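How Do Movies Make Punches Look Real?

When two people fight in a movie, the punches usually don't land. The actors are following a plan, a bit like a dance. The person who makes up the plan is called a fight coordinator.

First, the coordinator works out every move. Who steps forward? Who ducks? Then the actors learn the moves at a very slow speed. They get faster only when everyone knows what comes next.

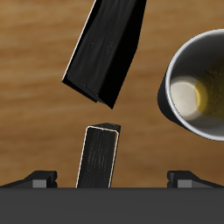 The camera helps too. If it is placed behind one actor, you can't see the gap between a fist and a face. The fist swings past, and the other actor snaps his or her head to the side. That head snap is called selling the punch.

Sheila Staniforth worked on the fights in the adventure movie Trirkell. One fight in it lasts 47 seconds. "We practiced it for 15 days," she says. "The hardest part was falling over the same way every time."
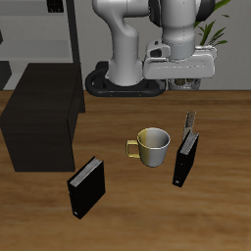 Sound comes last. A real punch is pretty quiet, so sound artists make a louder one. They might hit a leather jacket or snap a stick of celery — celery makes a good crunch. The sound is added after filming and lined up with the picture.

Falls have tricks of their own. Actors may wear thin pads under their clothes, and a thick mat can lie on the floor where the camera doesn't point. For the riskiest falls, a trained stunt performer takes the actor's place.

Word to know
Choreography (kor-ee-OG-ruh-fee): planned movements that are learned in order.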